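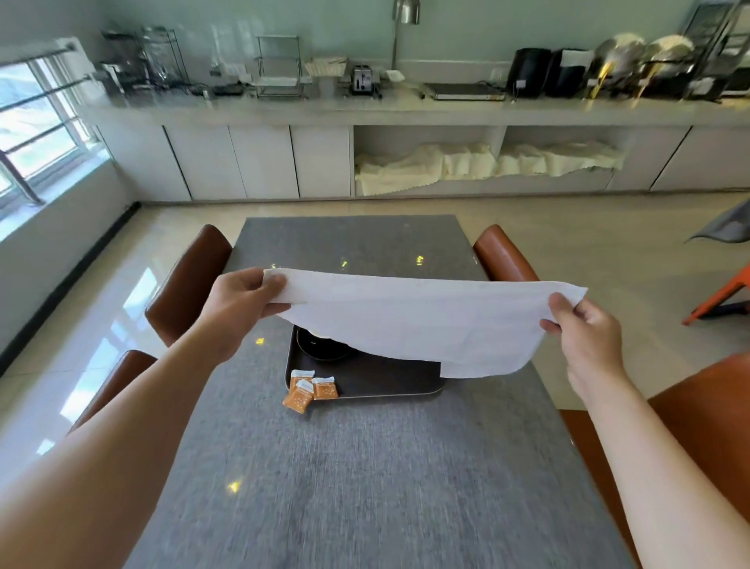

Bheki Mokoena maintains that a napkin has one job and that folding it into a swan is workplace harassment of the linen. Eleven years of hotel dining rooms have not softened him, and students who meet him on placement at the Dinier will hear the speech before they hear where the lockers are.

Chapter 4
Setting the Table

This chapter takes the moderate position. You will learn three folds, none of them poultry, and you will learn them well enough to do 60 in a row before the breakfast crowd turns up at half past six demanding eggs.

Cloth comes first. A plain white napkin shows every crease you put in it and every one you didn't mean to. Hold it by the corners, give it a look over, and send anything stained or frayed back to the laundry bag. Guests will forgive a slow coffee sooner than somebody else's gravy.

We then move on to trays, bowls and sachets, the last of these being the cause of more arguments than their size deserves. Section 4.3 deals with where they go and how many is stingy.

Before reading on, set one place at home using whatever you have. Tea towels are fine. Keep a note of what you put down first, as you'll need it for the activity in Section 4.1, which takes 15 minutes and a clean bit of table.

Last updated: August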